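Last changed: Wed 1 December

# How to Hang a Framed Print on a Plaster Wall So It Stays Straight

I wrote these notes first for my sister when she moved to a flat in Clunthorpe, where all walls are old plaster and everything she hung came down or turned crooked. Later other people asked me for the same notes, so I put them in order. English is not my first language and some names of tools may be different in your shop, but the method is the same.

The method is for one framed print with glass, up to about 7 kilos. For mirrors and heavy shelves please look for another guide.

## What you need

- a pencil, soft
- masking tape
- a tape measure
- a small spirit level
- a drill and a masonry bit of 6 mm
- wall plugs of 6 mm and screws that fit them
- two D-rings with their small screws
- picture cord (or wire, see below)
- four felt or rubber dots

I buy the plugs from Urio because they have a small collar, and the collar stops them from going too deep in soft plaster. Any plug with a collar is good.

## Step 1. Know your wall

Knock on the wall with your knuckle. If the sound is dull and short, you have probably plaster directly on brick. If the sound is like a drum, there is a space behind, and you need a different plug, the kind that opens behind the board. Knock in several places, since one wall can have both kinds. In my own hallway the left part is brick and the right part was closed later with board, where a door used to be.

Look also where the sockets and switches are. Cables usually go straight up or straight to the side from them. Do not drill on these lines. If you have a cable detector, use it, but test it first on a place where you know for sure there is a cable.
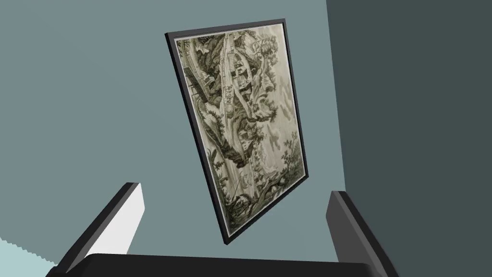 ## Step 2. Choose the height

The usual advice is to put the middle of the print at the height of the eyes of a standing person. In a room where people mostly sit, I go lower. Over a sofa or a sideboard I leave 20 cm between the top of the furniture and the bottom of the frame. With more space than this, the print looks like it is floating away.

Cut a piece of paper in the size of the frame and fix it on the wall with masking tape. Leave it for one day. Pass by it in the morning and in the evening, sit down, get up. I moved my paper three times before I was satisfied, and paper makes no holes.

## Step 3. Prepare the back of the frame

Lay the frame with the glass down on a folded towel. Measure one third of the height from the top and make a pencil mark on both sides. The D-rings go there. Make a small starting hole with a nail or a bradawl before you turn the screw, otherwise thin wood can split.

Now tie the cord. It should not be tight. When you pull it up in the middle with one finger, the top of the cord must stay a few centimeters under the top edge of the frame, so it will be hidden.

I used to write here that wire is always better than cord. I took it out after some letters. 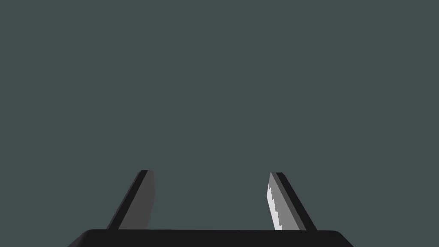
Olaia Cantero wrote to me that wire cuts slowly into cheap D-rings, and that for a light frame she prefers braided nylon with a double knot. "Melt the ends of the cord a little," she added, "or the knot will walk." I tried it on two frames and I agree with her. For anything above 5 kilos I stay with wire, and I turn the end around itself at least seven times.

## Step 4. Mark the hole

Many people make the mistake here, and I made it too. The screw does not go where the top of the frame is. It goes where the cord is when it is pulled up.

1. Hook the tape measure under the cord in the middle and pull it up, as the weight would do.
2. Measure from this point to the top edge of the frame. Write the number down.
3. On the wall, go down from the top edge of your paper by the same number.
4. Make a small cross with the pencil.

For example, on my last frame the distance was 24 mm, so the cross was 24 mm under the top edge of the paper.

If you want two screws (I recommend it for any frame wider than it is high), put them at the same level, each at the same distance from the middle. Check them with the spirit level and not with the tape measure from the ceiling. Old ceilings are not level.

## Step 5. Drill

Put a piece of masking tape over the cross and draw the cross again on the tape. The tape holds the surface of the plaster together. Put another piece of tape around the drill bit, at 37 mm from the tip, so you see when you must stop.

Start slowly and without hammer action. When you feel the bit reach the brick, you can switch the hammer on if your drill has it. My old Zimen drill is weak and I need patience, but the holes are clean.

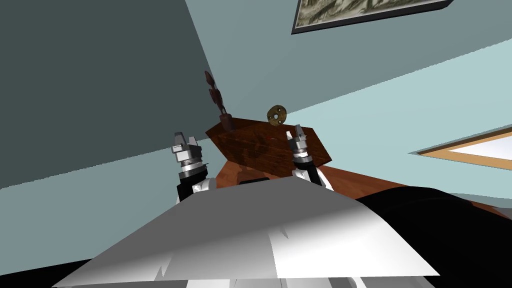
Fold a sticky note in half and put it on the wall under the hole before you begin. It catches most of the dust. Afterwards clean the hole with a vacuum cleaner, because a plug does not hold well in dust.

Push the plug in until the collar touches the wall. If it turns around with the screw, the hole is too wide. Take it out, fill the hole, wait until the next day and drill again. Do not try with matches and glue, it holds for a month and then you hear it in the night.

## Step 6. Hang it and make it stay

Leave the screw 5 or 6 mm out from the wall. Stick the felt dots on the four back corners of the frame. The two at the bottom are the important ones: they give some grip, and they let a little air pass behind the print.

Hang the frame, put the level on top, correct it. Look at it again after one week, as new cord becomes a little longer. If it is now too low on one side, move the cord on the screw by a few millimeters.

## If it still turns crooked

- **Near a door that closes hard:** use two screws.
- **One D-ring is higher than the other:** measure again and move it. The old hole will not be seen.
- **The frame leans forward at the top:** the D-rings are too low. Move them up.
- **The wall is not flat:** put two dots, one on the other, at the corner that does not touch.

Neema Bakilana asked if the adhesive strips can be used on plaster. On fresh, strong paint I had good results with very light frames. On old paint the strip took the paint with it, and in one place also a piece of plaster as big as a coin. I filled it with Tukent filler, sanded it after a day, and needed two coats of paint over it before the edge disappeared.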